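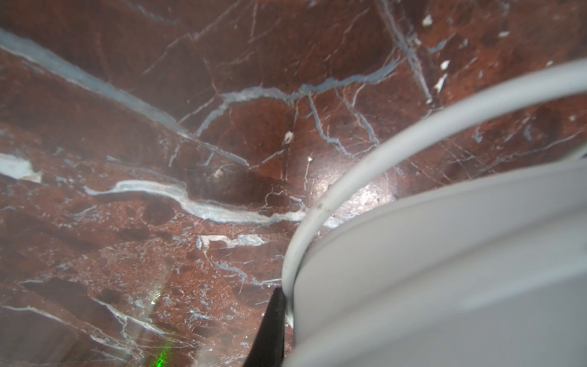
How often does the Cirnaline wrist cable kit need to be looked at once it's on the arm?

Every 28 days on ours, plus a quick check by hand after any crash stop.

I bought the kit in April for the arm in our stone inspection cell. Tiedemann sells it as part 3106, and it comes with a white cable, 7 clips and a strain relief for the wrist flange. I paid $260.

Fitting it took an afternoon. The instructions are thin. They tell you to leave a service loop outside the gripper housing but give no size for it. I made mine too short and the connector pulled when joint six turned all the way around. Yao-tsung Su let out more cable, moved two clips back toward the elbow, and that cured it.

The jacket marks easily. You get scuffs and small dark spots on it, and they don't wipe off. So far they are only on the surface. A wide loop does hang out past the housing, so over polished marble I raised the approach height and slowed the last move.

The clips are good. The strain relief screws are soft, so use a hand driver. Recheck the tool center point after fitting. Ours had shifted a little, though I had taken the fingers off as well.

Carola Kohlhase runs the older Prutonow kit on the next cell. It has a tougher jacket but is too stiff for a small wrist. I'd buy the Cirnaline again, and order spare screws with it.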